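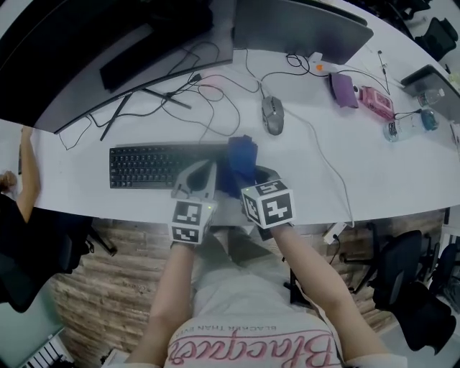

## Cleaning desks for science: a talk with Danilo Bautista

03/01/2024

Caught Danilo Bautista between two sessions, he had 40 minutes and a sandwich. He runs the demonstration work on the Dikow project, which is trying to teach a two-armed robot to tidy and wipe an office desk. A desk people use, with the cables left on it.

The method first, because people keep asking. No robot in the collection stage. A person wears a gripper on each hand, each gripper has a cube of printed markers, and the cubes are what gets tracked. The person does the job. The motion becomes training data.

"Everybody wants to see the arm," Bautista says. "The arm is the end of it. Most of my week is cloths and keyboards."

Why cloths? He's quick on this one.

"A cloth has no shape. A mouse is a mouse, you can pick it up wrong four times and it's still a mouse. A cloth you pick up wrong once and now it's a different cloth. Folded under, bunched, half of it hanging off the claw. And next to it there's a keyboard that slides if you lean on it. So one hand holds the keyboard, the other does the cloth. That's the whole reason we went to two hands."

### The result

The one going around is from the January runs. Two training sets, same size, 176 demonstrations each. In the first, the people were told to work clean: one smooth motion, and if you fumble it, stop and redo. In the second they were told to keep going. Drop the cloth, pick it up again. Snag a cable, back off, carry on.

The second set won. Not by a little. On the test desks the policy trained on clean demos finished the wipe 12 times out of 40. The messy one finished 29.

"I didn't beleive it," he says. "Cherry Mae had told me for months. I owed her lunch."

That's Cherry Mae Tolentino, who wrote the instructions for both groups. I got her on the phone later, short call, she was in a stairwell. Her version: "If you never show it a mistake, it has no idea what to do after one. It just sort of hovers. We watched it hover over a keyboard for a full minute."

Back to Bautista. Is this new?

"No no. People have said versions of it for a long time. What we have is the same desks, same people, same hours, only the instruction changed. I haven't seen that done for cloth. If somebody has, please send it to me, I mean that."

### What the grippers do to you

They're heavier than they look, he says, and you lose your fingers. You get open and close. The first session, everyone tries to pinch like they have a thumb. By the second hour they stop.

"You start reaching different. You come at the keyboard from the front edge and rest the claw on it, because squeezing it does nothing. I never told anybody to do that. Everyone ends up there."

There were six demonstrators in the January runs. He'd like more. Tall people and short people reach over a desk in different ways and he thinks the policy is picking up on height, somehow -- he has a plot for this, couldn't find it on his laptop, moved on.

Markers are the weak spot. The cubes have several faces so that at least one should be in view, but a cloth is exactly the thing that covers them up. Lift it high, the claw goes behind it, sometimes the cube too. Shahram Taheri handles the tracking and fills in short gaps from the motion before and after. Long gaps get thrown out.

How long is long?

"Ask Shahram. He changes it." Laughs. "It's in the config. Put that it's in the config."

### Cables

I asked what goes wrong most now and he said cables before I'd finished. Mouse cable, monitor cable, charger hanging off the front. The robot treats them as part of the table until one moves.

Early on they taped everything down. Results were great and, he says, useless. "You can't go to an office and tape it first. So the tape came off in the second month and our numbers fell through the floor. Good. Now they were numbers about something."

Same with clutter. They don't stage it any more. Whatever is lying on the far side of the desk stays there, and the demonstrator works in the part they were given.

### What he isn't claiming

That it works on any cloth. They used two kinds. That it works with people sitting close by, either -- demonstrators did share the desk with coworkers on plenty of days, but the robot tests were run with everyone standing back. That messy is always better. There was a third group, smaller, told to make mistakes on purpose, and that data was bad.

"You can see them acting. They drop it like in a play. The policy learned to drop things! It would get the cloth, perfectly fine grip, and let go."

So the instruction that worked is the boring one: do the job, don't stop if it goes wrong. It fits on an index card and it's taped up by the door.

Next is water, meaning a damp cloth, which sticks to the desk and to itself. Starts in July if the new claws arrive. Hugo Marchal is building those, softer tips, and has been told damp only, no puddles, there are electronics all over that table.

Bautista had to go, someone was already strapped in and waiting. Sandwich went with him. He did email the height plot that night, and I can't read it, so questions on that one go to him directly.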